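About us

Vallar is a small handwriting school for grown-ups and for anyone else who still loves the look of a word written by hand. We began with one long table, a box of pens and a rota for making the tea, and we have grown to 16 evening groups a term. We still make the tea!

Most people who come to us say the same thing in their first week: my writing is awful. It hardly ever is. It's usually hurried, or squeezed, or stuck at whatever it was like at the end of school, and a few evenings of slow loops and tall strokes do wonders for it. We teach a plain joined-up hand to begin with, all lowercase, and we stay there for quite a while before anybody touches a capital.

Our favourite part of the room is the practice boards. Paper is lovely, but people get precious about it, and they stop after one bad letter. On a board you write a word, look at it, wipe it off and write it again (and again, and again). We start with short words that have a bit of everything in them. "Light" is the one we go back to most, with two tall letters, a dot, a crossbar and that wonderful g swinging down under the line.
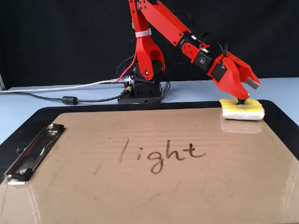 The g is where the arguments start. Some of our group want a full loop, closed and crossing back up towards the next letter, and some like a simple hook. We're happy with either, so long as it leads into the h without a wobble. The h itself should stand up properly and have a good round arch. If yours looks like an n with ambitions, give it more height.

Wiping down gets its own few minutes at the end of every class. Sponge first, then a soft cloth, working from the top of the board to the bottom. Boards that get a lot of use do pick up smudges, and we don't mind them one bit.

Beginners' courses run for 3 weeks, and the longer Marinho course carries on from there with capitals, envelopes and proper letters to send to people. We keep groups small, up to 16 in a room, and everything you need is on the table when you arrive. Left-handers are very welcome and get a seat with plenty of elbow room.

You'll find us upstairs at 272 Pinero Road, above the Vevico bakery, so the classes smell wonderful. Come and have a look round, try a board, write a word or two. The kettle is the first thing on your left.

Page updated Apr 14, 2019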